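August 21, 2025 - Komgate refurb open day, Mudilberg

Got there late, parking hopeless. Hall is bigger than I expected, 3000 square metres the sign said, smells like warm dust. Skipped the talk, went straight to the desktop benches. Glad I did.
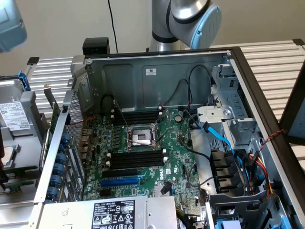
CPU socket empty, memory slots above and below it.
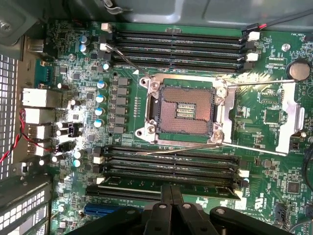 Asked what a tested tower goes for - depends on the memory, apparantly. Bought 2 sticks of RAM from the clearance bin instead. Coffee was free, sausage rolls gone by noon. Grabner stall had cables by the metre, good colours. Next one is in June, will go erlier.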